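4. What we settled on for the shared bench, and why we wrote it down

4.1 Ground rules before anything moves

We didn't set out to write a standard. Grinlow began as two people trading simulated tabletop scenes, and for a while the only rule was "tell me if you change something". That lasted until Anežka Machala and I compared results one Tuesday and found we'd been scoring the same policy against two different ideas of what a clean start looked like (mine was the sloppier one, for the record). So this section is my attempt to set out the working practice we now follow, with the reasoning where I can still remember it.

The first rule is that an object has a name, and the name goes in the scene sheet before the run. Colour goes in the name too. "Die" is no good to anybody when there's a green one and a white one on the same table, and I've lost a whole afternoon to a log that just said "die moved". We also write down the flat board as an object in its own right, even when a task never touches it, as a block sitting on the board is a different starting state from a block sitting beside it.

The second rule is about the idle arm. In a two-arm cell it's tempting to log only the one doing the work, and our early sheets did exactly that. Now both arms get a line: where the gripper is relative to the table, and whether it's holding anything. An arm parked out past the end of the table is fine with us, as long as the sheet says so. What we don't accept is a blank. Figure 3 is the sort of view I like to have open while I'm filling in those two lines, and it's a good one for arguing over clearance as well. 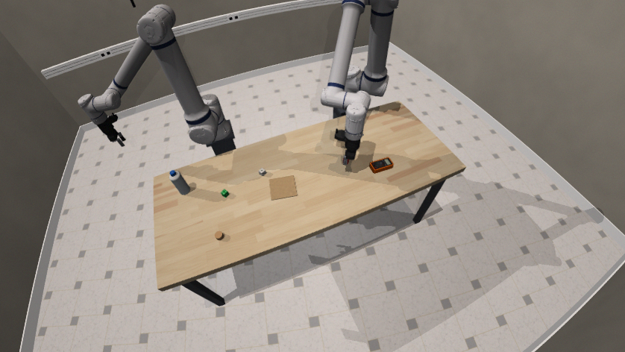
Figure 3. The cell from above. Left gripper empty and out over the floor; right gripper lowered almost to the tabletop, with the multimeter to its right.

Vojtěch Říha wanted a fixed minimum gap between a lowered gripper and any object that isn't the target, and we went with 80 mm in plan. I argued for 100 and lost. His point was that the bigger number ruled out so many layouts that people would quietly stop checking, and I think he was right about that, even though I still flinch when something long is lying next to the fingers. Long things are the trouble, really. The gap has to be taken from the nearest edge of the object, and in our first draft we'd said "position", which everybody read as the centre. Dagmar Štefanec caught it while she was porting the rule into Ketholm, our checking script, and she was very polite about it!

4.2 Two views or it doesn't count

The rule people grumble about most is that every scene sheet needs a high view and a low view. I get it, it's more storage and more fiddling. But a high view is great for layout and pretty poor for height, and a gripper that seems to be right over an object can be sitting behind it by enough to matter. From down near table level you can judge height far better, and you pay for it by losing the board, which turns into a sliver. Neither view is the honest one by itself, so we keep both and make the reviewer look at both.

The low view in Figure 4 shows how we phrase things. For the right arm, the sheet would say "open, empty, above and slightly behind red die". It wouldn't say "approaching red die" or "released red die", even if the person typing knows perfectly well which one it was. A still can't tell you that, and the trajectory log can, so that's where it belongs.

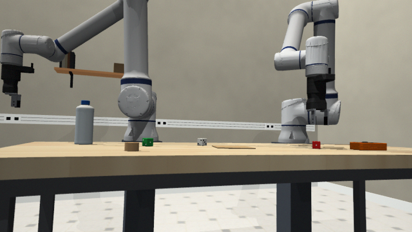 Figure 4. The cell from near table level. Both grippers empty and pointing down; three dice (green, white, red) between the cylinder and the orange-brown box.

Valtteri Salminen tried the wording rule on 70 of our older sheets and found 31 with at least one verb that claimed more than the view supported. Mostly it was "placing". I'd written a fair few of those myself, so I spent a January fixing them with a large pot of tea and a bad attitude.

One more thing on naming, and it's a small one. If a reviewer can't tell what an object is from the views, the sheet takes the plainest word that's still true, so "low box" and not a guess at its contents. Conall Nic Giolla would like a fixed vocabulary for this and has started a list. We haven't adopted it yet, and Section 5 uses the plain words throughout.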